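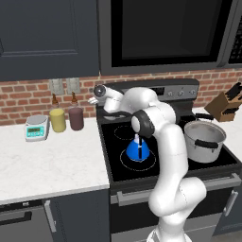

Course Handouts / Television Studies / Unit 4

The Multi-Camera Sitcom: Sets, Coverage and Running Time
Notes by Ha-neul Chae

A multi-camera comedy is played on standing sets in front of an audience. The sets sit side by side with the fourth wall open. Kitchens and living rooms dominate because characters can enter, stop and leave without explanation.

Coverage. Four cameras is the usual arrangement. The outer two take close-ups, the inner two take wide shots and groups. Crossing the line is rare, as the open wall keeps every camera on one side.

Script length. Dialogue is double spaced, so page counts run higher than in single-camera scripts. Our class script, Lenia, fills a slot of 30 minutes with commercials included.

Act structure. Cold open, two acts, tag. The act break should leave a question open - a decision, a lie, a guest at the door.

Reading for April: the Lenia pilot, both drafts. Mark each entrance and exit, and note which set it uses. Written work is 700 words, excluding the scene table.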